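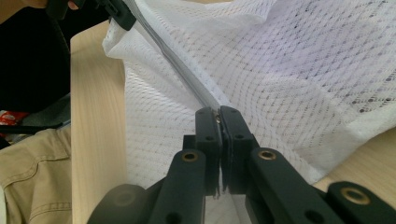
1/ 夹爪吃拉链，第几次了我都懒得数

周六下午本来说好收工去吃羊肉锅的，结果右手那把手持夹爪咬住网布中间那条灰色拉链带，死活不松口。我松扳机，它不松。我再松，它还是不松。我就那么举着，另一只手还捏着另一把工具，整个人像在跟一块白网布拔河。

来都来了，开个串说说这个毛病，顺便给在用同款连杆结构的朋友提个醒。有点长，慢慢看～

2/ 先说任务。我们组在做软布类的双手操作，项目内部叫Bomura，这批做的是带拉链的网布。流程说起来特别简单：一只手夹住拉链带的头，另一只手从中段捏住，往两边绷直，再松开，换位置。人手做这个两秒钟的事，换成两根硬邦邦的指头，难度一下子上去了。

3/ 网布烦在哪儿呢，它全是洞！指尖稍微有点毛刺就挂丝。拉链带又比网布厚一截，捏下去的时候两边的布会跟着往指缝里挤，等你想松手，布已经在缝里打了个褶。

所以一开始我百分百以为是挂丝，还很自信地跟旁边人说“等我一下，马上好”。

（没有马上好。）

4/ 正常的挂丝是什么手感？松扳机，两根指头会张开，布还粘在其中一根上，你轻轻一抖就掉了。

这次完全不一样，指头根本没张开。扳机是空的，软塌塌一截行程，前面一动不动。玩过自行车的人应该懂，就是刹车线断了那种捏下去没东西的感觉，心里咯噔一下。

5/ 第二反应是硬拽。千万别学我。

我拽了一下，拉链带边上的网眼当场拉豁了一小排，布报废。报废一块布倒没什么，麻烦的是我拽的时候左手还夹着拉链头，劲儿全走到左手那把的夹口上去了，后来检查发现那边也有点歪。一个故障硬生生被我变成两个。

6/ 冷静下来之后我把整把工具平放在桌上，找了根塑料撬棒从指根往外别。注意是指根，别从指尖别，指尖力臂长，容易把指头别弯。别开的一瞬间“啪”的一声，弹得挺狠，我的虎口就在连杆边上，差一点点就夹进去了。

这一下我是真出了汗。

7/ 所以认真说一句安全的事。手持夹爪这种东西，大家总觉得没有电机、力气小、不会伤人，我以前也这么想。可是连杆卡死的时候弹力是憋在里面的，放开的那一下跟捕鼠夹差不多。连杆之间那几个夹角，手指刚好塞得进去，想想都疼。

我们现在的规矩：卡住了先放下，手离开连杆，再上撬棒。撬棒就挂在工位边上，红绳拴着，谁也别拿走拆快递。

8/ 好，说原因。拆开一看，是衬套。

这把夹爪的连杆关节里压了铜色的小衬套，销轴从中间穿过去，正常应该转得很顺。右边那根连杆上的衬套往外窜了一点点，肉眼看只是多出一道细边，用指甲刮能感觉到台阶。窜出来之后它就蹭着旁边的黑色塑料件，蹭久了塑料起毛，毛屑又滚进缝里，越滚越紧。

9/ 最坑的是这个毛病平时看不出来。空捏一点问题都没有，顺滑得很。夹海绵、夹纸盒也没问题。偏偏夹拉链带的时候，两根指头捏的是个偏厚又偏斜的东西，受力歪着走，连杆被带着侧向扭一下，刚好就把窜出来的那道边卡进塑料里了。

难怪前几天同事那边一直说“偶尔有点涩”，我还回人家“上点油”。对不起，我道歉，奶茶已经请了。

10/ 翻了一下工位的记录本，这把工具从上次换衬套到这次卡死，一共做了172次拉链任务。

我们原来定的保养周期是500次看一次衬套。谁定的？我定的。当时是按硬物抓取那批的磨损情况拍的脑袋，根本没考虑过软布会带侧向力。

11/ 周期现在改了，软布任务每100次停下来摸一遍台阶，硬物的先维持500不动。有人问要不要干脆每天查，我觉得查得太密大家会敷衍，拿起来晃两下就打勾，那还不如少查几次、每次都真的用指甲去刮。这条我不一定对，先跑一阵子看看。

12/ 给零件供应商Haberkorn那边写了邮件，回信的是Lutz Tiedemann，人特别好，回得也快。他让我量两个东西：孔径，还有衬套压进去之后露出来多少。

量完我就沉默了，孔比图纸大了一点点。这批连杆是我们自己打印的，换过一卷料，参数没重新校。锅在自己家，跟人家的衬套没关系，又写了一封邮件去说明，脸有点热。

13/ 现在的临时办法，抄作业的可以抄：

先把旧的毛屑清干净，牙签加酒精棉片就行，别用刀刮。
衬套压回去，外圈点一丁点胶，真的一丁点，流到内圈就废了。
放一晚上再装销轴。
装好以后别只空捏，找条废拉链斜着夹，左右各扭几下，听有没有“咔”。

14/ 最后那步斜夹测试我觉得最有用，之前的验收一直是空捏加夹方块，这种问题一个都抓不出来。

于是我把抽屉里剩下的夹爪全拿出来斜夹了一遍，又揪出一把有响声的！就是Giltum那个工位上天天用的那把，用的人说早就有声音了，以为是正常的。

……咱们能不能约定一下，有声音就吱一声🥲

15/ 还有数据的问题。卡住之前那几段，扳机行程和指头开合已经有点对不上了，回放的时候能看出来松手动作慢半拍。这种数据喂进去，模型学到的就是“松手之前要磨蹭一下”。

我先把这把工具当天的全部打了标记，不删，但先不进训练集。往前还要追多少天没想好，有经验的朋友评论区说说？

16/ 有人私信问为什么不换成金属连杆。换过，重。举着做一下午，手腕先报废。塑料件轻，坏了重打也快，就是得老老实实校孔径，偷不了懒。

也有人推荐带法兰的衬套，一边有个小沿，压进去就不会往那头窜。已经下单了，到了装一把试试，有结果接着这个串更新。

17/ 更新一下：左手那把歪掉的夹口也修好了，松开螺丝重新对齐，夹网布的边没再打滑。拉豁的那块布没舍得扔，留着专门做斜夹测试，上面用马克笔写了个大大的“废”，免得又有人拿去采数据。

羊肉锅最后也没吃上，到店人家都收摊了，在便利店吃的饭团。法兰衬套周二到，先去睡了。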